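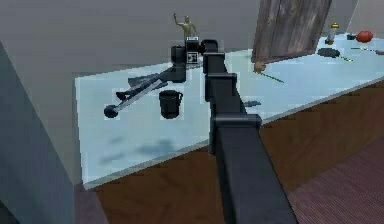 Commercial Property and Leasing — Member Forum
Thread: Recorded easement not listed in title commitment, Beleck warehouse purchase

dsitompul
Posted Mar 21, 2024

Good morning. I am writing on behalf of the buyer in a pending purchase of a warehouse parcel on the Ambrosio road, in Beleck. Our company, Pekenine, signed the contract in November and the inspection period has been extended once by written amendment.

The title commitment lists four exceptions, none of which concern access. Our surveyor, however, located a recorded instrument granting the parcel to the north a right of way along our eastern line, 10 feet wide, for "passage of vehicles and the laying of drains." The strip is 318 feet long and crosses the area where we intended to place two loading docks.

The seller's position is that the easement was abandoned when the northern owner opened its own driveway. The title company has asked for time to review. I would appreciate the views of members on whether we should object now or wait for the revised commitment.

Dimas Sitompul

plat_and_deed
Object now, in writing, and follow the notice section of your contract to the letter. Most forms give the buyer a fixed number of days after receipt of the commitment and survey, and treat silence as acceptance. An extension of the inspection period does not always extend the title objection period. Please check whether your amendment mentions both.

I would not place much weight on the abandonment argument. In most states non-use alone does not end a recorded easement. There must be some act showing intent to give it up, and a second driveway may or may not be enough.

Quillmoor
I agree on the notice but would not dismiss abandonment so quickly. If the northern owner put up a fence or a wall across the opening, that is quite different from simply driving somewhere else. Is there anything of that kind at the property line?

dsitompul
There is a chain-link fence with no gate. We do not know who installed it. The survey places it slightly on the northern side of the line.

Quillmoor
Then the question of who built it matters a good deal. I would ask the seller for any invoice or permit.

plat_and_deed
A fence can be taken down in an afternoon. Even if the northern owner built it, a court could find that it was put there for security. The drainage right is also separate from the right of passage, and a fence says nothing at all about drains. Is there a pipe?

dsitompul
The utility locate report shows one line within the strip, use unknown.

harrow_title
I have worked in title examination for many years and would add a practical point. The buyer does not need a ruling on abandonment. The buyer needs a recorded release signed by the northern owner and by any lender holding a mortgage on that parcel. The second signature is the one most often forgotten.

We handled a similar release for a tenant group at Fleruvska. The owner signed readily for $4,000, and recording and document preparation were billed apart from that. The lender then took longer than everyone else combined.

Quillmoor
With respect, paying for a release concedes that the right exists. If negotiations fail, the buyer is in a weaker position than before.

harrow_title
A letter can state that the request is made without admission. I have not seen a careful one cause harm. An affirmative endorsement over the easement is another possibility, but I doubt the underwriter will give it where a live drain may be present.

plat_and_deed
Concur with harrow_title. I would also make the release a condition of closing and put the cost on the seller, who agreed to deliver marketable title. Let the seller carry the abandonment theory if the seller believes in it.

dsitompul
Thank you all. We have confirmed that the amendment extended the inspection period only. The title objection period remains open, but not for long. Our counsel is sending formal notice by courier and by email, as the contract requires both. The seller's broker has suggested a price credit of $2,691 in place of a release.

harrow_title
A credit does not move the drain. I would decline until the line has been traced and you know whether the docks can be built over it.

Quillmoor
On that we agree. Please also ask your surveyor to show the pipe on the revised survey, with depth if it can be had.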